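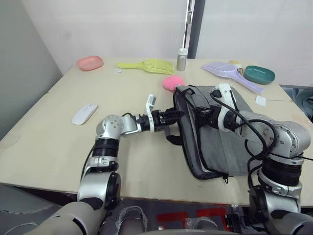
Eine Tasche zu öffnen hatte ich bis zu diesem Frühjahr für keine besondere Leistung gehalten. Ich mache das ja dauernd, im Zug, im Dunkeln, mit dem Telefon am Ohr! Dann saß ich bei Maglaya auf einem Drehstuhl, in jeder Hand einen Griff, und sollte zwei Roboterarmen zeigen, wie das geht. Auf dem Tisch lag eine graue Stofftasche mit schwarzem Reißverschluss, ungefähr so eine, in die man ein Notebook steckt, und unten an der rechten Ecke hing der Zipper, ein winziges schwarzes Ding. Der linke Greifer zeigte auf die Tasche, der rechte saß oben auf dem Stoff. »Und jetzt bitte ganz normal«, sagte Rowena Policarpio neben mir. Ganz normal, haha.

Policarpio leitet bei Maglaya die Abteilung, die intern nur »die Fahrschule« heißt. Die Firma sitzt in Lesstead, in einem ehemaligen Möbelhaus, man läuft noch immer den Pfeilen auf dem Boden nach, um zur Kaffeemaschine zu kommen. Ich war mit der Vorstellung angereist, dass man so einen Roboter programmiert, also dass irgendwo jemand hineinschreibt: Finger zu, Arm nach rechts, Finger auf. Das gibt es natürlich auch noch, in Fabriken vor allem, wo das Blech immer an derselben Stelle liegt. Aber Stoff liegt eben nie zweimal gleich. Also macht ein Mensch die Bewegung vor, über zwei Griffe mit Gelenken, die dem Roboter nachgebaut sind, und die Maschine macht sie im selben Moment mit. Gespeichert wird alles zusammen, die Kamerabilder und die Stellung von jedem Gelenk, und aus vielen solchen Durchgängen soll ein Modell später selbst darauf kommen, was zu tun ist.

Wie viele Durchgänge denn, wollte ich wissen. Für die Tasche hatten sie an dem Tag 464 beisammen. Ich fand das enorm. Policarpio fand es »einen netten Anfang«.

Mein erster Versuch ging so: Ich wollte den Zipper greifen, fuhr zu tief, drückte mit dem Greifer in den Stoff und schob die ganze Tasche einmal quer über den Tisch. Beim nächsten Mal hielt ich sie links fest (schlau, dachte ich) und merkte dann, dass ich den rechten Arm überhaupt nicht mehr im Kopf hatte, der hing irgendwo herum und wartete auf mich. Man fühlt nämlich fast nichts. Das ist das Verrückte daran. Meine Finger wissen sonst, ob sie Stoff haben oder Metall oder Luft, und plötzlich muss ich hinschauen wie ein Kleinkind beim Schuhebinden. Ich habe dabei die Zunge herausgestreckt, es gibt leider Zeugen.

Lilibeth Dumlao hat sich das eine Weile angesehen und mir dann den Stuhl abgenommen. Sie war früher Änderungsschneiderin, in Kerwood, mit eigenem Laden, und ist über eine Anzeige hierhergekommen, in der nur »ruhige Hände« stand. Bei ihr sieht das alles ganz anders aus! Sie zieht den Stoff erst ein bisschen straff, wie unter der Nähmaschine, wartet, und geht dann schräg von der Seite an den Zipper. Kein Ruck, nichts. Ich fragte, ob sie sich das vorher überlegt. »Nein, aber ich musste lernen, es langsam zu tun, damit er es sieht.« Sie sagt »er«. Policarpio sagt »das System«, und ein junger Kollege am Nebentisch sagt »der Dicke«.

Langsam sein ist überhaupt das große Thema in der Fahrschule. Wer zu schnell ist, liefert ruckelige Aufnahmen, wer zu lange zögert, bringt der Maschine das Zögern bei. Das meine ich ganz wörtlich: Ein früheres Modell hatte die Angewohnheit, vor jedem Griff kurz stehen zu bleiben, und man hat ziemlich lange nach einem Fehler in der Software gesucht. Bis Dumlao sagte, das sei ihr Luftholen. Sie hält vor einem schwierigen Griff kurz inne, schon immer, auch an der Nähmaschine. Das Modell hatte das brav übernommen. Mir hat das sehr gefallen, Policarpio etwas weniger, denn die Pausen mussten alle wieder heraus.

Und dann das Zeug auf dem Tisch. Ich hätte gedacht, man räumt für so etwas erst einmal ordentlich auf, aber rund um die Tasche lagen eine Computermaus, Seifenschalen in Rosa und Petrol, zwei Plastikkellen mit Schlitzen und ein flauschiger rosa Bommel, den ich am liebsten eingesteckt hätte. Der Roboter soll lernen, dass ihn das alles nichts angeht, erklärte mir Policarpio. Übt man immer nur mit der Tasche allein, dann reicht später ein einziger fremder Gegenstand und er greift daneben. Deshalb wird zwischendurch umgeräumt, und zwar gern von jemandem, der mit der Aufgabe nichts zu tun hat. Ich durfte auch einmal. Ich habe sehr gewissenhaft eine Seifenschale verschoben.

Mittags gab es Nudeln aus der Dose, und wir kamen auf die Frage, die ich mir eigentlich für den Schluss aufheben wollte: ob Dumlao da nicht gerade ihre eigene Arbeit weggibt. Sie hat die Schultern gehoben. Eine Hose kürzen könne der noch lange nicht, und ihr Laden sei schließlich eingegangen, als die Miete stieg, da war weit und breit kein Roboter. Was sie eher stört: dass ihr Name nirgends steht. In den Aufnahmen ist sie eine Nummer. Policarpio nickte dazu, sagte aber auch, dass sie daran so schnell nichts ändern könne, die Auftraggeber wollten die Daten ohne Namen. Einer davon ist Novoreck, die bauen Anlagen für Großwäschereien und hätten gern eine Maschine, die vor dem Waschen Taschen öffnet und leert. Klingt unspektakulär? Fand ich auch, bis mir einfiel, was ich selbst schon alles mitgewaschen habe. Im November soll dort ein Testplatz stehen.

Am Nachmittag durfte ich zusehen, wie der Roboter ohne Vormacher an die Sache ging. Dumlao nahm die Hände von den Griffen und legte sie in den Schoß, und die Arme fuhren los, ein bisschen steif, aber eindeutig mit ihrem schrägen Anflug von der Seite. Ich hätte sie daran erkannt, das schwöre ich. Beim ersten Mal rutschte der Greifer ab. Beim zweiten Mal auch. Dann kam eine neue Fassung des Modells drauf, wir tranken alle noch einen Kaffee (den Pfeilen nach), und als wir zurückkamen, ging der Reißverschluss auf, nicht ganz, nur bis kurz vor die Ecke, dann klemmte er. Der junge Kollege hat trotzdem geklatscht.

Wie oft es denn klappen müsse, damit Novoreck zufrieden ist, habe ich noch gefragt. »Die hätten gern 100 Prozent«, sagte Policarpio und suchte nach ihrer Jacke. Sie selbst bekomme ihren Reißverschluss übrigens auch nicht immer zu, der hake seit dem Winter, und Dumlao hat ihn sich dann noch im Flur angeschaut, mit einem Bleistift aus ihrer Handtasche. Graphit auf die Zähnchen, hin und her, fertig. Ich habe das daheim gleich an meinem Rucksack probiert. Geht prima.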